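Cledodex Club Handbook, Section 4: Setting Up the Brick Table

Welcome back, everybody! Section 3 got your hand powered up and waving, so now comes the part most new members have been waiting for (and the part that eats up the whole afternoon if you rush it).

1. Wheel the table into Bay 25 and set the brakes.

2. Lay the gray board down first, then put the baseplate on its front half. Press the corners until they sit flat.

3. Log in with the table code, 2209, and load the Destby practice file.

4. Set finger speed to 200. Please leave it there until Ekua Acheampong has signed your card, even if you feel ready for more!

Note: The hand needs almost a minute to find its home position. Let it finish.

Caution: Keep your sleeves and hair well away from the wrist while the hand is moving.

5. Choose one brick for the first pick-up and agree on it out loud. Teammates are welcome to point from across the table, index finger down toward the green baseplate, while the hand opens its finger and thumb near the red brick, and the loose ones can stay scattered on the bare gray part behind until you want them.

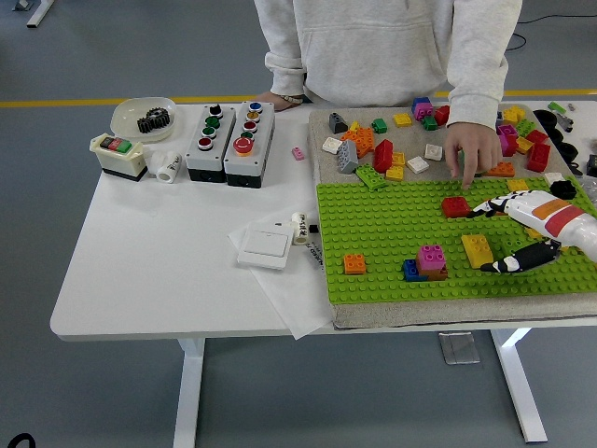
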